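Tillumeck: PC teardown recordings

README for the data folder
Version of 20 September 2018

Tillumeck is a second-year student project in the robotics workshop at Inskip College. The task is to take apart old desktop computers with one robot arm and a gripper with several fingers, and to put some of the parts back. The folder holds the recordings we made, the notes that go with them, and the scripts for reading them. If you have joined the group this term, read the whole file before you copy anything to your own machine.

What is in the folder

runs/ has one subfolder per run. A run is one attempt at one task on one computer. There are 1442 runs in this version.
notes/ has the run sheets, typed up from paper. The file name matches the run number.
cases/ has one text file per computer, with the make, the case type and anything missing when it came to us.
scripts/ has the reader, the checker and the plotting script.
splits/ has the lists of runs for training and testing.
old/ has the pilot runs. Please don't mix them with the others. The arm was mounted at a different height and the joint zero was set by eye.

Each run folder contains joints.csv, gripper.csv, events.txt, a wrist video and a side video. The side video comes from a fixed camera and doesn't move with the arm. Both videos start before the arm does, so use the start line in events.txt and ignore the first part.

The tasks

There are 18 tasks. The full list with start and end conditions is in notes/tasks.txt. The ones people ask for most are:

T01 Lift out one memory module
T02 Put one memory module back
T04 Unplug the drive data cable
T05 Unplug the drive power cable
T07 Pull the hard drive and its carrier out of the cage
T08 Slide the carrier back in
T11 Open the lever on the processor socket
T14 Move a loose part to the fixture plate
T15 Pick a part from the fixture plate

T11 was added late and has far fewer runs than the rest. T04 and T05 look much alike in the side video, so go by the task code in the run sheet.

How a run is set up

The computer lies on its side on the slotted table with the side panel off. The front of the case faces the operator. Slide the case up against the stops and check that it doesn't rock. Heatsinks are taken off by hand beforehand, as the arm can't manage the clips, and the paste is wiped away.

The fixture plate goes to the left of the case. It is 3D printed and carries the holders for loose parts. It doesn't have to be perfectly square to the case, but it mustn't move during a run. If it gets knocked, stop the run and mark it K.

The arm starts from the rest position above the case. The operator drives it with the hand controller, and one other person stands by the stop button and fills in the run sheet. Swap places every half hour. Tired operators pull on cables, and you can see it in the force readings.

Never plug a computer in while its case is on the table. Power supplies stay closed. We don't open them and there is no task that asks for it.

The computers

All the machines came from Tonport, the reuse shop behind the bus depot, which lets us have towers that aren't worth selling. They arrive with the drives already wiped. We send them back for recycling when the plastic clips wear out. A drive carrier gets loose after a lot of use and then T07 becomes too easy, so the checker warns you when one computer has been used for over 200 runs.

The cases are not all alike. Most are business towers with tool-free drive carriers, and the rest have drives held in with screws. Screw cases are only used for T01, T02, T04 and T05. We have no slim cases and no laptops.

Run sheets and labels

Each run gets one letter:

S finished without help
H finished, but a person touched something
F given up
K fixture plate or case moved
X recording fault, don't use

The letter was written down by the person at the stop button and checked later against the side video by someone else. Where the two disagreed, Arlindo Leite made the final call and put his initials in the notes file. He also wrote tasks.txt, so if a start condition seems odd to you, ask him before changing it.

Memory modules were the hardest to label. A module can look seated while one latch is still open. For T02 the rule is that both latches must be closed by the end. If you can't tell from either video, the run is F.

Reading the data

The reader needs Python 3 and numpy. From the top folder:

python3 scripts/read_run.py 2533

That prints the task, the computer, the letter and the length of the run. Add --plot for the joint curves. Run numbers go higher than the number of runs, as we left gaps when we changed computers.

Joint angles are in degrees. Gripper values are raw and go from open to closed, one column per motor. There is a conversion table in scripts/gripper_table.txt, but it was measured on the old fingertips and we haven't redone it.

Time stamps come from the control computer. The videos have their own clock. The sync script lines them up from the first arm movement and is normally good to a frame or two. It fails on runs where the operator twitched the arm before the start line. Those are listed in notes/badsync.txt.

Known problems

The wrist video is often too dark inside the drive cage. We tried a desk lamp in July and it made the side video worse, with bright patches on the metal.

Loose cables end up somewhere different every time. We don't reset them between runs, except to get them off the memory slots. If your method needs cables in the same place, this data won't suit you.

Only four of us drove the arm, all right-handed. The operator code is in the run sheet, and one of the four did far more of T07 than the others. Split by operator if that matters for your work.

Gripper motor three was replaced partway through. The new one closes a little faster. Runs after the change have "m3b" in the notes.

Splits

Train and test are split by computer, so no case in the test list appears in training. Please keep it that way. The Naltix baseline, which is the small network from last year's group, was retrained on this split and its results are in splits/naltix.txt. It does fairly well on T14 and T15 and badly on everything with a latch.

Use and sharing

Staff and students at the college can use the recordings for coursework and reports. Ask the group before passing them to anyone outside. Some service tags can be read in the side video, so blur them if you put clips online. Say which version you used.

Adding new runs

Book the bench on the sheet by the door. Do the joint zero check first and write the values at the top of your run sheet. Use a new block of run numbers for each computer. Copy the files over the same day and run scripts/check.py on them before you clear the card. Type up the notes yourself, as other people can't read your writing.

Still to do

Measure the gripper table again with the new fingertips.
More runs of T11, on at least two more computers.
Print a second fixture plate with a deeper slot for the drive.
Move the pilot notes out of the shared drive and into old/.

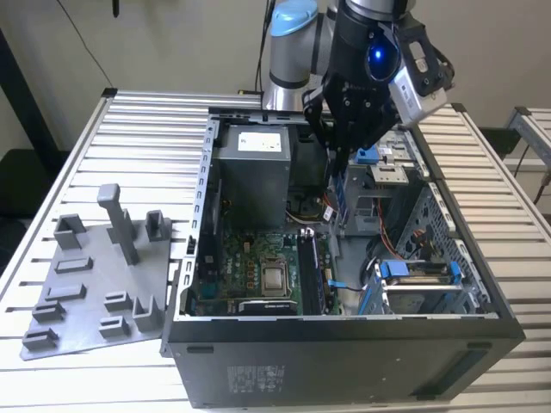 The file for the second plate is in cases/plate/ and still needs its slot widths checked against a real carrier before anyone prints it. Put your name next to a job in notes/todo.txt when you take it on.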